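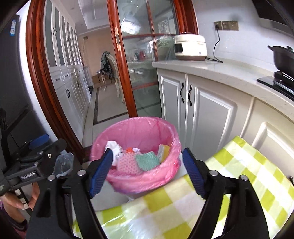
GOMURA, 12/11/2018
By Afaf Shboul and Mojtaba Rahimi
9 min read
14 shares | 3 comments

3. Lodging, meals and waste among overnight visitors

3.1 Setting and sample

The Gomura trail runs between the lake landing at Mindo and the upper village of Naseri. Most visitors walk it over two or three days and sleep in family guesthouses along the way. There are no hotels on the route. Guesthouses are licensed by the district and are allowed to serve meals only to people who are staying the night, although this rule is loosely kept in the busy months.

We collected 286 completed questionnaires from walkers who had spent at least one night on the trail. The forms were handed out at seven guesthouses by the hosts and returned in a closed envelope. Hosts did not see the answers. Walkers under 18 were left out, as were guides and porters, who use the same houses but pay a different rate and usually eat with the family.

A second source was the paper register kept at the Mindo landing, where every walker signs in before starting. The register for July held 1066 names. It gives nationality, group size and planned number of nights, and it let us compare our respondents with the full month. Solo walkers are somewhat overrepresented among the questionnaires. Large guided groups are underrepresented, mainly because their leaders tended to fill in one form for everyone, and we dropped those forms.

3.2 Why walkers chose a guesthouse

Price was named less often than we had expected. Walkers who had the choice between camping and a guesthouse mostly wrote that they did not want to carry a tent, or that they wanted a cooked dinner. Several had read about the food before coming. The lentil and squash dish served in the upper villages was mentioned by name on many forms, with a wide range of spellings.

Booking habits were split. European walkers tended to reserve the first night and leave the others open. Domestic walkers more often phoned ahead from the trail, usually from the ridge above the second pass where there is signal. Three of the hosts told us they hold one room back for people who arrive after dark, and they do not list that room anywhere.

Complaints were few and mostly practical. Thin walls, cold washing water and a lack of places to dry boots came up repeatedly. A smaller number of walkers objected to the fixed dinner hour. One wrote at length about roosters.

3.3 Meals and kitchen waste

All of the guesthouses in the study cook on site. Vegetables, eggs and milk come from the host's own land or from a neighbor. Rice, flour, oil and tea are brought up from Mindo by mule, and so is nearly everything that arrives in a wrapper. Food scraps go to animals and leave little behind. Packaging is a different matter, as the mule drivers charge the same rate going down as coming up, and most hosts are unwilling to pay for a load of garbage.

Figure 1. A lined kitchen bin.

Hosts were interviewed on this point by Rosário Bettencourt, in their homes and with an interpreter where needed. Four of them bag their kitchen waste and send it down when a driver has room. Two burn paper and plastic in a pit behind the house. The last host, whose house is closest to the landing, carries hers down by hand. All of them said that drinks bought by walkers along the way, and left behind in the rooms, made up a large share of what they had to deal with.

The questionnaire asked walkers whether they would be willing to carry a small bag of their own waste back to the landing. Most said yes. We would treat that answer with caution, as it costs nothing to give on paper. Walkers who had already carried waste out on another trail were the most willing, and they also wrote the longest comments. Some asked for a collection point at the ridge, apparently unaware that anything left there would still need to be brought down.

3.4 Limits

The questionnaires cover one high season only. Snow closes the upper pass for part of the year, and the few walkers who come in the cold months may want different things from a guesthouse. The hosts who agreed to take part are also among the more established on the route. Newer houses near Naseri, some of them open for a single season so far, declined or could not be reached.

We did not weigh any waste. The accounts given above rest on what the hosts reported, and they were not checked against the drivers' loads.

Acknowledgments. The authors thank Svyatoslav Didenko for help with the register and Mahnaz Rezaei for translating the host interviews.

3 comments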